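Storeroom diary, 8/16/20

Morning

The storeroom was opened at the usual hour and the lights on the north side were found to be working again. The work set for the day was the textile shelving, which had been left unfinished when the reading room was cleared. It was decided to begin with the dark fabrics, as these have caused the most difficulty in the past. Black cloth in particular has been entered in the register under several different names, and the same length has on occasion been entered twice.

The register, as it stood at the start of the day, held 1,334 entries. A portion of these refer to goods received from Himetex before the present shelving was installed, and the old shelf marks no longer mean anything. Where an old mark could be matched to a present location, the new location was written beside it in pencil. Where it could not, the entry was left alone and a slip placed in the page. There were 29 slips by the end of the morning. That is more than was hoped for, though fewer than in the cotton section.

The labels supplied by Toline arrived in a single box of 500. They are a little wider than the previous ones and will not fit the older card holders without trimming. Trimming was tried on a few and the result was acceptable, but the printed border is lost on one side. The matter will be raised when the next order is placed. For the present the trimmed labels are to be used on the lower shelves only, where the older holders remain.

The stepladder was returned by the workshop. The second tread has been replaced and is sound.

Midday

The textured black material was taken up before lunch. The present entry reads "black, rough," which would serve for half of what is on these shelves. The surface has a dense, pebbled character and gives back a good deal of light in small gray and silvery points, so that it may be taken for a paler cloth when seen from an angle. Within the folds it goes very dark. Any written entry should mention both, or the next person to look for it will pass it by. The wording settled on for the register is "near-black, raised nubs, silvery flecks, knit-like." The last term was kept deliberately cautious, and the construction of the cloth should be confirmed by someone with the proper training.

It was also noted that a thin cable of a pale orange color is very easy to find against this material. The same could not be said of the black and brown cables, which were mislaid more than once during November of last year and caused some delay to the Adomaitis display. It is proposed that the lighter cables be preferred wherever work is to be done over dark cloth.
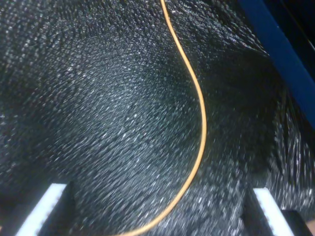 Afternoon

The cable drawer was next. Its contents had been allowed to mix with cord, picture wire and packing string, and the whole was turned out and sorted by thickness. Short pieces were set apart for the workshop. The longer cables are to be laid in wide, easy curves and are not to be wound tightly around the hand, a habit which has spoiled several in the past year. A note to this effect was written out and fixed to the inside of the drawer.

There was some discussion of whether cables ought to be kept with textiles at all. The arrangement dates from the time when the storeroom served the Musex touring cases, and everything required for a case was kept within reach of the same table. The cases are no longer sent out. On the other hand, the drawer is deep and dry, and no better place was suggested. It will remain where it is until the winter inspection, and the label on the drawer front has been corrected in the meantime.

Of the heavier fabrics, 3 were judged to need new tissue. The old tissue had yellowed at the creases and was discarded. Soft rolls of tissue were placed inside the folds so that the cloth does not settle into a hard line. This takes up more room on the shelf than flat folding, and the upper shelf is now full. The two lengths of gray felt were moved to the cupboard beside the door, and the register was changed to show it.

Sweeping was done last. A quantity of lint had gathered under the lowest shelf, together with a pencil, a brass hook and the missing key to the small cupboard. The key was tried and turns with difficulty. It has been tied to a tag and hung in the office.

Remaining

The slips in the register are to be worked through in order, beginning with the Himetex entries. The card holders on the lower shelves require counting before any further labels are requested. The blind on the west window does not come down fully and admits a strip of sun late in the day, which at present falls on the floor but will reach the shelving later in the year. The storeroom was locked at the end of the afternoon and the register returned to the office.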